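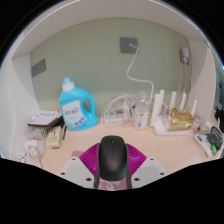
Wireless mouse and desk nook, with the wall plates and socket behind.

4.2 Clearing and setting up the desk nook

These steps apply to the Forkilano built-in desk, shelf width up to 215 cm. Allow enough time to finish in one go.

1. Switch off at the wall socket before you move any cables.
2. Take household items off the desk first. Detergent bottles should have the cap screwed down tight and be carried by the handle, then stored upright in the laundry cupboard.
3. Put papers, booklets and pens in the drawer unit (part 1283). Small packets and bags go in the lidded box.

CAUTION: Do not store liquids on the same surface as a power adapter.

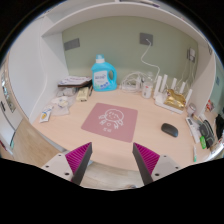
4. Untangle the cables one at a time, starting at the wall end. Coil any spare length in a wide loop - never a tight one - and fasten it with the strap supplied.
5. Wipe the desk with a damp cloth and let it dry.
6. Lay the mouse pad flat, a hand's width from the front edge, and set the mouse on it. Left-handed users should place both to the left.
7. Switch the socket back on.

NOTE: Replacement straps are sold in packs under part 3477. If a wall plate is loose, stop and call a qualified electrician.

Wodari Home Fittings - customer help: Raelene Rewi, ext. 99 - Revised 30th April - Back to top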